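Pay Range Disclosure: Frequently Asked Questions
Office of Labor Standards, City of Osstead

Which employers are covered by the ordinance?

The ordinance applies to any employer with 15 or more employees, at least one of whom works within city limits. Part-time and seasonal employees are included in the count. Independent contractors are not.

What must a job posting contain?

Each posting must state the lowest and highest pay the employer expects in good faith to offer for the position. Commissions and tips may be described separately. A phrase such as "pay based on experience" does not meet the requirement. 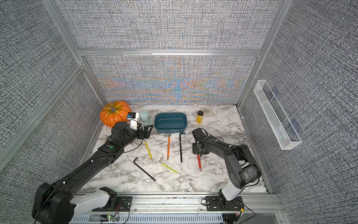
Internal postings are subject to the same rule. A notice placed on a staff bulletin board or sent by email to current employees must show the range, even when no outside applicants will be considered.

May an employer ask about my past pay?

No. An employer may not request your pay history on an application, in an interview, or through a former employer. If you choose to share it without being asked, the employer may consider it only after making a written offer.

Does the ordinance apply to remote positions?

It applies if the work could be performed in Osstead. Employers based in Dirkstead and Amoswood should review their postings with this in mind. The office received 161 written comments before the rule took effect, and many of them concerned this section.
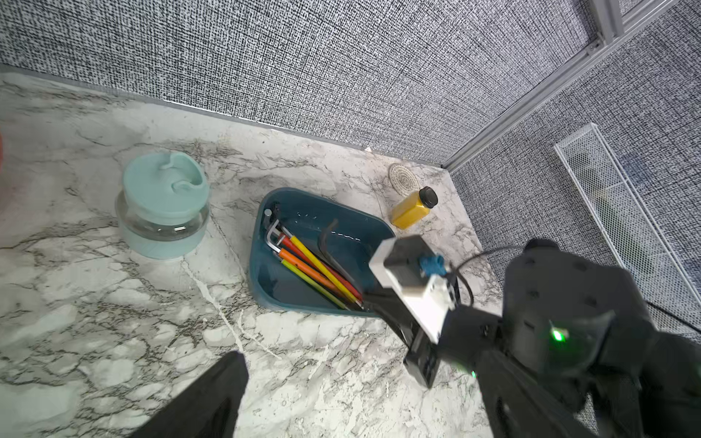 Tiruwork Gudeta wrote that a small firm hiring for one remote opening should not have to learn the law of every city in the state, and asked for a single regional form. The office has no authority over postings for work performed entirely elsewhere. A model posting accepted by all three cities is available at the front counter and by mail.

How do I file a complaint?

Complete Form 80 and submit it with a copy of the posting, if you have one. Complaints must be received within 105 days of the date you saw the posting. You do not need to have applied for the job. Questions may be directed to Hoi-yan Liao, Intake Section.

What are the penalties?

A first violation results in a written warning and 14 days to correct the posting. Later violations carry a civil penalty of up to $3,000 each.
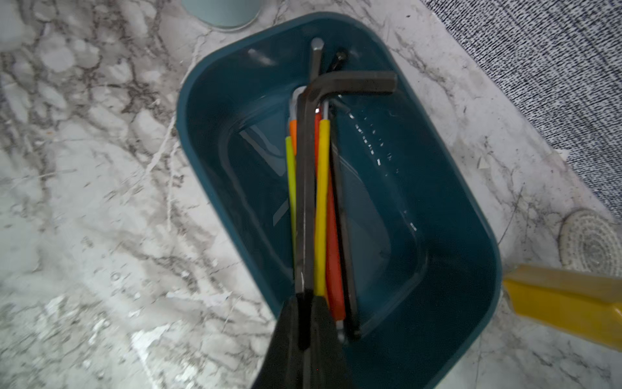 Penalties are paid to the city and are not distributed to complainants. An employee who has lost wages may have a separate claim under state law.

Can my employer punish me for discussing pay?

No. Retaliation is prohibited and is handled as a separate complaint on the same form. Appeals are heard by Hearing Officer Prasert Chareonsuk. The next revision of this page is planned for February.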